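Vortrag Körbe und Kleinkram, Notizen Z. Sobczak, Stand 21. Nov. 2019

Begrüßung kurz halten. Dank an Zukness fürs Einladen. Handzettel liegen hinten, 26 Stück, müssen reichen.

Einstieg: Wer hat zu Hause einen Korb, in dem nur Tüten liegen? Hände hoch. Abwarten!! Dann erst weiter.

Thema Henkel. Geflochtener Rattan, trägt gut, aber die Ansätze prüfen. Immer am Henkel tragen, nie am Rand ziehen, da geht das Geflecht zuerst auf. Radley-Geschichte nur wenn Zeit (3 Min., nicht länger). 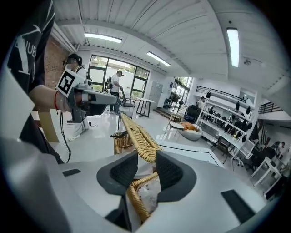 Korb am Henkel, drin noch die zerknüllte Plastiktüte

Hier Pause. Frage ans Publikum: Tüte raus oder drinlassen? Meine Meinung: raus, glatt streichen, falten, eigener Platz. Korb ist kein Zwischenlager.

Dann Regal. Offene Fächer nur für Sachen, die man jede Woche braucht. Rest nach unten oder weg. Tische frei halten, auch die kleinen runden, da sammelt sich sofort was.

Pflege: trocken abbürsten, nicht neben die Heizung. Im Dezember besonders dran denken.

Falls jemand nach Preisen fragt: auf den Handzettel verweisen, nicht diskutiren.

Übung zu zweit, 7 Minuten. Danach Fragen, dann an Ledotix übergeben. Mikro ausschalten nicht vergesen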